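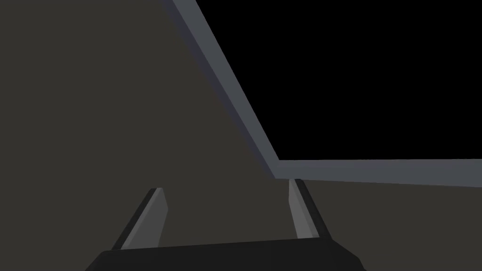

Section 4 covers the placement, levelling and joining of Dradix work surfaces in a permanent room. It assumes that the support frames have been assembled in accordance with Section 3 and that the room has a finished floor. Surfaces are to be arranged so that the change from one to the next can be read clearly by a person standing at the bench, in the way that a light slate-grey bevelled border sets off the dark grey-brown surface from the black region beside it. Where surface and border are ordered in closely matched colours, the installer should obtain the client's written agreement before work begins.

4.1 Before you begin

Confirm that all cartons have been delivered and that the carton labels agree with the packing list. Surfaces should lie flat, in their wrapping, in the room where they are to be installed for at least one full day. Do not lean them against a wall during this period. Colour variation between production runs is normal, and surfaces for a single bench should be drawn from one run wherever possible. The run number is printed on the underside, near the rear corner.

The following are required and are not supplied:

Spirit level, at least 1,000 mm long
Rubber mallet
Hex key set, metric
Straight edge
Pencil and masking tape
Clean, lint-free cloths

CAUTION: Surfaces are heavy and must be lifted by two persons. The maximum distributed load for a completed bench is 211 kg, including any fixed equipment. Do not stand, kneel or sit on a surface at any stage of the installation.

4.2 Placing the first surface

1. Mark the finished bench height on the wall with pencil. Extend the line along the full length of the bench.

2. Position the first support frame at the corner of the room, or at the fixed end of the bench if there is no corner.

3. Turn each adjustable foot until the top rail meets the line. Check for level from front to back and from side to side.

4. Remove the wrapping from the first surface. Inspect both faces and all edges. Any damage must be reported before the surface is fixed, as claims for surfaces that have been drilled or clamped cannot be accepted.

5. Lower the surface onto the top rail, rear edge first. Leave the expansion gap stated on the drawing between the surface and the wall.

6. Fit the underside brackets finger-tight only. They are tightened in 4.4.

NOTE: In older buildings the corner is seldom square. If the gap along the wall is uneven, keep the front edge straight and allow the rear gap to vary. The rear gap is covered later by the upstand.

4.3 Fitting the border strip

The border strip covers the joint between adjacent surfaces and protects the exposed edges from knocks and spills. It is supplied in straight lengths with a bevel on each long side. Corner pieces are packed separately in a small bag taped to the inside of the carton.

1. Wipe the exposed edge of the first surface with a dry cloth.

2. Offer the strip up to the edge without adhesive. The bevel must face upward.

3. Mark the strip at the front edge and cut it with a fine-toothed saw. Dress the cut end lightly with abrasive paper.

4. Press the strip into the channel, starting at the rear and working forward. Tap it home with the rubber mallet where necessary.

5. Bring the second surface up to the strip and close the joint by hand.

6. Lay the straight edge across the joint. Correct any step between the surfaces by adjusting the feet. Do not plane or sand the surface.

CAUTION: Solvent-based adhesives will mark the finish and must not be used on the strip or in the channel.

Repeat these steps for each additional surface. The longest bench that may be built without an intermediate expansion joint is 3,907 mm, measured along the front edge. For longer runs, refer to the Grenside supplement, which also deals with L-shaped and island layouts.

4.4 Final tightening and inspection

1. Check the whole bench for level once more.

2. Tighten the underside brackets, beginning at the centre and working outward to each end. Use a hex key only. Power drivers may strip the inserts.

3. Fit the upstand along the wall.

4. Remove pencil marks with a cloth dampened in water and a little dishwashing liquid. Dry the surface at once.

5. Complete the installation record on the inside back cover and leave it with the client.

Allow the completed bench to stand overnight before placing equipment on it. A slight creak from the brackets during this time does not indicate a fault.

4.5 Care during the first month

Avoid standing water along the border strip. Hot vessels are to be placed on a trivet or heat mat. Check the feet for level after four weeks, particularly on timber floors, and adjust as required. Abrasive creams and bleach must not be used at any time, and their use will void the finish warranty.

Replacement strips and corner pieces may be ordered from Thygesen through the Olcombe service desk. Quote the run number with every order. Technical enquiries concerning this section should be addressed to Esben Bergmann, Installation Standards.

Section 4 issued Friday, February 1, 2019. It replaces all earlier instructions for border strips.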